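Teaching hands with hands

Ask Panya Kaewmanee how many times her group has picked up a drink and she doesn't have to guess. The answer, on the morning I visit, is 1,468. Each one was done by a person squeezing a hand-held gripper with a camera on it, and each one is now a lesson for a robot arm that was sitting in another building the whole time.

I've been writing about robot labs for a while, and I'm used to the big cage, the big arm and the long wait. At Stondevex, the small research outfit where Kaewmanee leads the grasping work, the tool goes in a backpack. Her people take it to kitchens, lunch rooms, a cousin's garage. They grab things the way you or I would, and the camera sees what the robot's own wrist camera will see later on. It's a lovely idea, and it's fun to watch.

Other labs gather data this way too. What the Stondevex team wanted to know was what to do with a limited number of hours. Do you stay at one tidy bench and get very good there, or do you wander?

So they tried both. One set of grasps, nicknamed Clarik, came from a single bare bench. The other, Fomby, came from 12 different places, with all the clutter people leave lying about. Both sets were the same size. Then they trained the same model on each and sent the arm to grab bottles, cups and jars in rooms neither set had covered.

The Clarik version was superb at home and hopeless anywhere else. It would reach for a bottle and drift off toward the shiny edge of a sink. The Fomby version got hold of the right thing in 94 per cent of its tries, and it took the new rooms in stride.

"I'd have been happy with half that," Kaewmanee tells me. She's grinning. "We ran it again because I thought we'd mixed up the files."

The part I like best is what they call the Gebretsadik rule, after the street where they first tried it. You don't clean up before you record. If there's a mug and a mess of cables on the table, they stay, and you work among them. The model has to learn which bits of the view matter, and it can only do that if there are plenty of bits that don't.
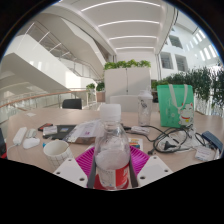 A red-labelled water bottle in the jaws of the hand-held gripper, with a cluttered table behind it.

There are limits, of course. Clear plastic still causes trouble when light comes through it, and the arm can be up to five times slower than a person doing the same grab. Soft pouches are a sore point. Kaewmanee's next batch, due in June, will be nothing but lids, and she wants people who are bad at opening jars as well as people who are good at it. She let me have a go before I left. My first grasp missed the cup completely, and she kept the recording.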